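The Arm at the Sorting Table

Teófilo Escobar sorted workwear by hand at Flommont for 19 years. Jackets, aprons and kitchen trousers came off the cart in a heap, and he pulled them apart and laid them out for the folders. On a heavy shift 2,000 pieces went past him. By the end of it his thumbs hurt too much to open a jar.

Flommont is a laundry that rents uniforms to hotels and clinics. Last July it put in its first robot arm, set up by a small integrator called Arango. The arm takes one garment at a time, and dark cloth is what it handles most. 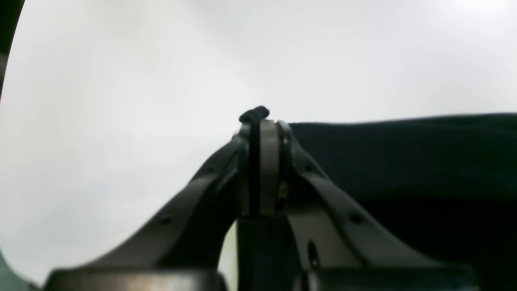
The people on the floor were told in the break room at six in the morning. Escobar remembers that the questions were all about hours. Management promised no layoffs for the first year and put it in writing after the shop steward asked twice.

His own job changed more than he expected. He now looks after the arm, which means checking the finger pads, clearing bad picks and showing it new grips when a customer changes fabric. Training took 50 hours, all of it paid. The raise was smaller than he wanted.

"I used to know I was done when the cart was empty," he says. "Now I go home thinking about a zipper."

Cloth is hard for machines. A box keeps its shape when something touches it, but a pair of trousers folds, slides and sticks to the pair underneath. The fingers have to come in close beside the fabric before they close on it, and a small error in height can mean a missed pick or two garments at once.

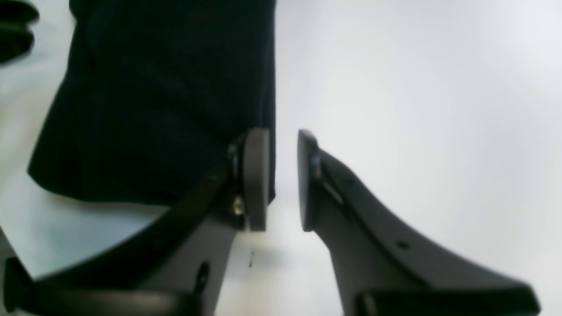 Photo: Grodivent / courtesy of Arango

Two of Escobar's old coworkers moved to the repair room, where they sew on buttons and patch knees. One likes the quiet. The other misses talking across the table and has asked to go back to folding, which is still done by hand.

The arm is slower than a good sorter – everyone agrees on that – and it runs through lunch. Flommont is deciding whether to buy a second one. Escobar has asked that whoever runs it get the same 50 hours he did, and he is waiting for an answer.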